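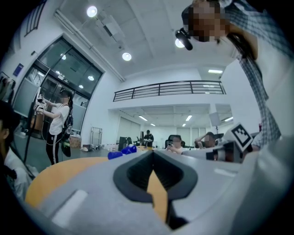 3.2 Erhebung der Demonstrationen

Die Menge der verfügbaren Demonstrationen wird in Arbeiten zum Imitationslernen meist als wichtigste Kenngröße eines Datensatzes angegeben. Wir halten diese Praxis für fragwürdig. Eine Zahl von Episoden sagt wenig darüber aus, wie unterschiedlich die aufgezeichneten Bewegungen sind und wie viel von der Umgebung ein Modell unbeabsichtigt mitlernt. In unserem Teilkorpus Pilline wurden mit handgeführten Greifern 260 Episoden erhoben, in denen kleine Gegenstände auf einem Tisch gegriffen und abgesetzt werden sollten. Wie viel Kontext dabei in die Daten gelangt, lässt sich an Abbildung 2 ablesen: Unmittelbar vor dem Greifer liegen zwei leuchtend blaue zylindrische Objekte, den größeren Teil des Blickfelds nehmen jedoch der Raum und die anwesenden Personen ein, darunter eine Frau, die selbst einen weißen Handgreifer vor sich hält. Ob ein visueller Encoder unter solchen Bedingungen tatsächlich auf das Objekt reagiert oder auf Regelmäßigkeiten des Hintergrunds, ist aus der Erfolgsquote allein nicht zu entscheiden.

Abbildung 2: Blick aus der Kamera eines handgeführten Greifers während der Erhebung. Am rechten Bildrand ein Gerät mit Markerwürfel. Gesichter verpixelt.

Das Protokoll sah vor, dass jede Person 10 Episoden am Stück aufnimmt und danach pausiert. Vorgegeben waren Start- und Zielbereich, der Weg dazwischen blieb frei. Diese Freiheit wird in der Literatur gern als Quelle natürlicher Varianz angeführt. In unseren Trajektorien ist davon wenig zu sehen. Schon nach den ersten Wiederholungen glichen sich Anfahrwinkel und Geschwindigkeit innerhalb eines Blocks stark an, und die größten Unterschiede fanden sich zwischen den Personen. Wer solche Blöcke zufällig auf Trainings- und Testmenge verteilt, prüft im Wesentlichen, ob das Modell eine bereits bekannte Person wiedererkennt. Wir teilen daher nach Personen auf und nehmen die schlechteren Werte in Kauf.

Von den 260 Episoden passierten 259 die automatische Prüfung durch das Werkzeug Wemum. Dieses Ergebnis ist erfreulicher, als es sein sollte. Wemum kontrolliert Zeitstempel, Bildausfälle und Sprünge in der geschätzten Greiferpose – ob der Griff sinnvoll war, kontrolliert es nicht. Eine Episode, in der das Objekt verfehlt und der leere Greifer sauber zum Ziel geführt wird, gilt als gültig. Auch Bewegungen, die von Hand ohne Weiteres gelingen, für den Zielarm aber außerhalb seiner Gelenkgrenzen liegen, werden nicht beanstandet. Wir haben die Aufnahmen deshalb zusätzlich von Hand gesichtet und nach Greiferfolg, Verdeckung und Ausführbarkeit annotiert. Die Annotationen liegen dem Korpus bei; gelöscht wurde aufgrund der Sichtung nichts.

Schwerer wiegt ein Einwand, den wir nur teilweise ausräumen können. Sämtliche Episoden stammen aus dem Juli und aus demselben Gebäude. Beleuchtung, Tischhöhe und Mobiliar sind damit nahezu konstant, auch wenn die Personen im Hintergrund wechseln. Für den Vergleich mit dem Referenzverfahren Nisbet ist das unschädlich, weil beide Modelle dieselben Daten sehen. Für Aussagen über die Übertragbarkeit auf andere Räume taugt das Korpus nicht, und wir treffen in dieser Arbeit keine. Die Kontrollbedingung Ivel, bei der der Hintergrund oberhalb der Tischkante maskiert wird, soll zumindest eingrenzen, welcher Anteil der Leistung auf den Raum zurückgeht. Sie wird in Abschnitt 4 beschrieben.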